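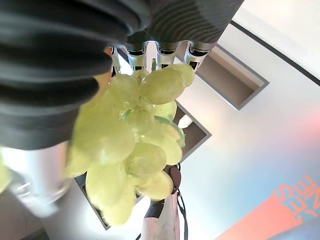 In Praise of the Plain Green Grape

I go through a silly amount of grapes in September. My kitchen faces the back of the Turnari market, so by 12 on a shopping morning there's usually a bunch in the colander and another one already half gone (me, mostly).

I like the pale ones best, more yellow than green, with that bit of light coming through the skin. The oval kind, packed so tight you have to wiggle the first one loose! After that it's easy, and dinner is ruined.

My rules are few. Lift the bunch and look underneath, where the squashed ones hide. Don't wash them until you want them. Snip off small clusters with scissors so you don't leave a sad bare stem in the bowl.

And freeze a few. I spread mine on a tray, forget them overnight, and eat them on the back step with salty cheese from Hurell, the little deli two doors down. They were out of the crumbly one last week, so I had crackers, and went back for more grapes.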